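Course handout: Unit 4
Evaluating a dual-arm assembly kit
Module lead: Cinzia Cattaneo
Lab supervisor: Valtteri Savolainen

Read before the second lab. Bring the datasheet extract and your own copy of the scoring sheet.

4.1 Purpose of the unit

In Unit 3 we looked at single-arm cells and how suppliers describe them. This unit treats a product with two arms, the Nodholm dual-arm kit, which is offered to teaching labs and small development groups by Gulard. The aim is to decide whether the kit does what a lab such as ours needs, and to write that decision down in a form that a purchasing office can act on.

You are reviewing an offer. You are not asked to program the kit in this unit. Programming starts in Unit 5 and assumes that you know the terms used below.

4.2 What the offer contains

The supplier's offer has four lines.

Line 1. Two arms with controller and cabling.
Line 2. End effectors, chosen by the buyer from the supplier's list. Each arm may carry a different one.
Line 3. A task board with parts, for peg insertion and placement exercises.
Line 4. Support for 2 years, remote only. On-site visits are quoted separately.

Note that the tabletop is not on the list. The mounting drawing assumes a flat, rigid surface and gives a flatness tolerance, but the buyer supplies the surface. Students in earlier years have marked this as included. It costs them a point on the scoring sheet.

Line 3 is often treated as an accessory. For our purposes it carries more weight than line 1. An arm can be compared with other arms from published data. A task board determines what can be measured in the lab, how long a reset takes between trials, and which failures can be told apart.

4.3 Mixed end effectors

The configuration under review has a parallel-jaw gripper on one arm and a multi-fingered hand on the other. The two differ in ways that matter for the review.

A parallel-jaw gripper has one degree of freedom. Its state is given by jaw opening and, if measured, grip force. It holds a cylinder well when the jaws close across the diameter. It does not correct the tilt of a part about the axis through the two contacts, and a short peg may rotate between the fingers on contact with the rim of a hole.

A multi-fingered hand has several degrees of freedom and can surround a part. It can regrasp, at the cost of more control effort and a larger envelope near the board. The envelope is the usual problem. When parts stand close together, the hand may touch a neighboring fixture before it reaches the target.

For two-arm work, the reviewer should ask which arm holds and which arm acts, and whether the roles can be exchanged during a task. With different end effectors the answer is usually no. Write this in box C of the scoring sheet.

4.4 The task board

The board is white and rectangular and lies flat on the table under both arms. Fixtures and parts are spread over its surface. The parts include blue cylinders of different thicknesses and a gear-like disc with a small knob on top. The fixtures include plates with slots or holes and upright rectangular frames.

Three properties are scored.

Access. Can each end effector reach the part from above without crossing the path of the other? Reach overlap near the middle of the board is needed for handover and is also where collisions are most likely.

Contrast. Blue parts on white fixtures separate well by color. White fixtures on a white board do not. A vision routine that finds pegs reliably may still fail to find the edge of the fixture that receives them. Dark outlines help where they exist.

Reset. Parts that stand upright must be put back upright. Time this yourself. The offer gives no value.

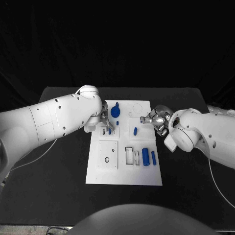 4.5 Cable routing

The external cables are outside the arm housings and therefore outside the collision model supplied with the controller. The planner does not know about them. For each arm, move the joints slowly through the full lab range and observe the slack. Record the following on page 2 of the sheet:

a. The joint position at which the cable is tightest.
b. Any position in which a loop hangs over the work area.
c. Whether the cable touches the table edge.

A loop that reaches the board is a finding. Report it even if no part is displaced.

4.6 Test procedure for peg insertion

The procedure was written by Liliana Grasso for the Wungate teaching lab and is used here with small changes.

Step 1. Home both arms. Confirm that the board is fixed to the table.
Step 2. Place the peg at its start position. Use the same peg for the entire series.
Step 3. Run the supplier's insertion routine at the default speed.
Step 4. Record the result as seated, jammed, dropped, or missed.
Step 5. Return the peg by hand with the arms stopped.
Step 6. Repeat until the series is complete. One series is 66 trials.

Do not change the speed within a series. If the controller reports a fault, record the fault code and continue with the next trial. Do not delete the faulted trial. A jam and a drop have different causes, and a combined failure rate hides both of them.

The routine stops an insertion attempt after 800 ms without downward progress. This value is set in the supplied configuration file and can be changed. Leave it alone for the first series. If you run a second series with another value, label it clearly and do not pool the data.

4.7 Reading the supplier's claims

Rupert Reisinger compared this kit with the De Luca bench cell in last year's course. His notes are in the shared folder. Two points from them remain relevant.

First, repeatability is quoted for the arm flange. The end effector adds its own error, and so does the fit between the fingers and the part. Flange repeatability is an upper limit on quality and says little about insertion.

Second, "ready to use" in the offer refers to the arms and controller. Calibration between the cameras and the board is left to the buyer. Allow a full lab session for it in your time estimate.

4.8 To hand in

One scoring sheet per pair, with boxes A to F complete. One page of text stating whether you recommend purchase, purchase with changes, or no purchase. Name the changes if you choose the second. Raw trial records go in the folder for your group.

Questions on the scoring sheet go to Nantana Noiphan. Questions on lab access go to Valtteri Savolainen. The sheets are due before the first lab of Unit 5.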